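Getting scuffs and drip marks out of gray metal parts bins?

Posted Jun 29, 2023 in Workshop & Storage

Got two gray metal bins with sloping sides, use them for sorting small odds and ends on the bench. Back wall of the front one is a mess, see pic.

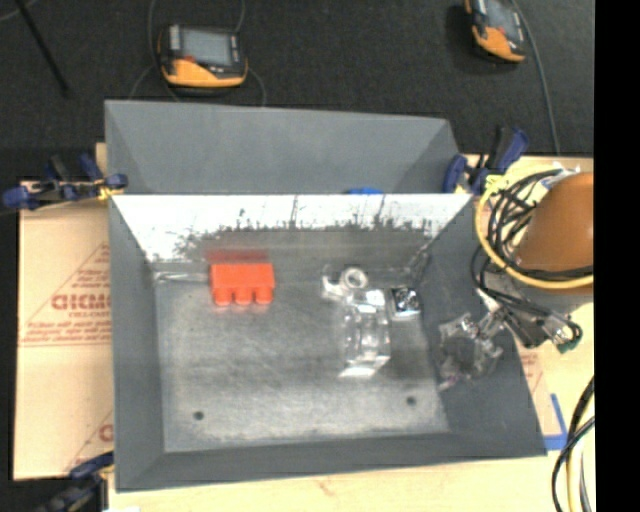 Is it paint or bare metal, makes a big difference to what you can use on it.
 
Good point, should of said. Floor is definitely bare, brushed looking, worn lighter along the edges. Walls are darker and smoother, I *think* a coating but not sure. The dark scuffs and drips on the back wall don't move with dish soap. Tried a kitchen sponge too, green side, one corner, stopped because it looked like it was making new scratches. Bins came from Fokeck, used, no label or paperwork. Two things I want to know. 1, what gets the marks off. 2, do I plug the two little holes in the floor or leave them? Smallest stuff I keep is little plastic rings and clear bits, nothing has gone through yet but I worry. Don't want to spend more than 50 bucks, at that point I'd just buy new ones.

makokha_bench
Do the test first. Cotton swab, bit of rubbing alcohol, somewhere low down on the outside. Color comes off on the swab = paint, and then no solvents, just warm water and a paste of baking soda, soft cloth, light pressure. Will take a few rounds. Won't get scratches out, only stuff sitting on top.

No color = probably bare or a tough factory finish. Mineral spirits on a rag, outside or window open, gloves on. Leave it wet a couple minutes then wipe. Drips that are old oil or glue residue usually let go. Wash with soap after and dry it right away, esp the corners where the wall meets the floor, water sits in that seam and you get rust.

Empty the bin before any of this!! Spirits can cloud clear plastic. I lost a whole tray of parts covers that way in February.

Holes, leave them. Could be for drainage or for bolting the bin down, either way handy. If it bugs you put a piece of felt or rubber drawer liner on the bottom, cut to fit. Also easier to pick small flat pieces up off liner than off bare metal.

gritty579
just sand it. 100 grit then repaint whatever color you want. ten minute job

makokha_bench
Please don't start at 100 on thin sheet metal, you'll see those lines forever. If you do want to refinish go 400 wet, then 700 or finer if your store carries it, and keep going the same direction as the brushing. And it's not ten minutes, paint has to cure.

Fiten_Garage
Had the same kind of bins in the shop, different color. Gave up on the walls after one try with Brullivix cleaner, did nothing on mine, maybe your marks are different. They're parts bins, they get marked up again in a week. Liner on the floor is a good idea tho. I used an old yoga mat, works fine, smells a bit at first. For the tiny rings I'd put a jar lid or a shallow cup inside the bin and keep them in that, otherwise they roll under everything and you're digging with a fingernail.

Swab came out clean so going with the spirits this weekend. Ordered liner too. Will post back if the drips come off, thanks all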